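Is descaling a capsule machine every three months really necessary?
Posted in Kitchen & Home, November 15, 2019

Trornidance
The leaflet with our machine says to descale every 3 months using the maker's own sachets. A pack costs more than the coffee some weeks. I live in a soft water area (the kettle has hardly any fur in it) and I can't help thinking the schedule was written by whoever sells the sachets. The coffee tastes the same to me as it did in September. Has anyone left it longer without harm? Chrome top, black body, slotted drip grate at the side, nothing fancy.

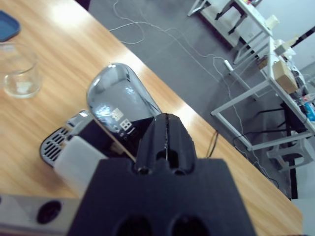

2 replies

Wemico
I'd be suspicious too. Look up your water hardness on the supplier's website before you buy anything. Ours is 22 on the scale they use, and I still only descale twice a year. Citric acid from the baking aisle does the job, well stirred in, and you then run two full tanks of plain water through. I wouldn't use vinegar. People swear by it, but I could taste it for a week and I'm not convinced it's kind to the seals. Check your guarantee first if you still have one, as some makers get awkward about anything that isn't theirs.

One more thing. When a cup comes out slow or weak, everyone shouts "limescale", and I don't believe it's the cause half the time. Try a different capsule before you blame the pipes. I don't put badly dented ones in mine.

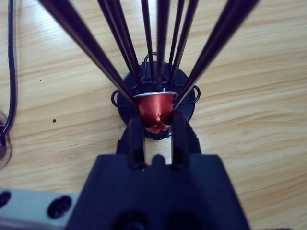
Red capsule, crumpled towards the bottom.

Bridden
just do it when the light comes on. had mine 10 years, never bought a sachet. the light is probably only a cup counter anyway so I wouldn't panic about that either

Trornidance
Thanks both. Not sure I trust a light any more than a leaflet, but I'll check the water figures and try the citric acid.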